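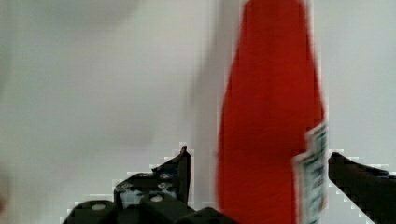
Ticket 1904 - Label lifting on red bottles after shelf restock
Status: Resolved
Opened: March 26, 2025
Assigned to: Kieran McGrath
Site: Adach, dry goods storeroom
Supplier: Lader

Reported problem
Paper labels on the tall red bottles are coming away along one vertical edge. Once lifted, the edge catches on the next bottle when stock is pulled forward. Three bottles returned from the shelf with torn labels. No leaks reported.

Checks
1. Shelf surface inspected. Dry, no residue.
2. Caps checked for seepage. None found.
3. Unopened case from the same delivery inspected. All labels flat, so the fault starts after unpacking.
4. Row spacing measured. Bottles were packed tight, touching at the widest part of the body. The label sits on that curve and takes the rubbing.
5. Wipe-down procedure reviewed. Bottles were being wiped with a wet cloth and shelved right away - the paper was still damp when the rows were pushed together.

Cause
Damp labels plus contact between bottles.

Action taken
- Wipe with a dry cloth only. If a bottle is sticky, clean it and leave it to stand for 30 minutes before shelving.
- Leave a finger-width gap between bottles.
- Turn labels to face the aisle, away from the neighboring bottle.
- Torn labels replaced from the spare roll.

Follow-up
Row rechecked after restock. No new lifting. Skestix shelf dividers requested for the lower shelf - order pending, tracked separately.

Closed by K. McGrath. Reopen under the same number if lifting recurs.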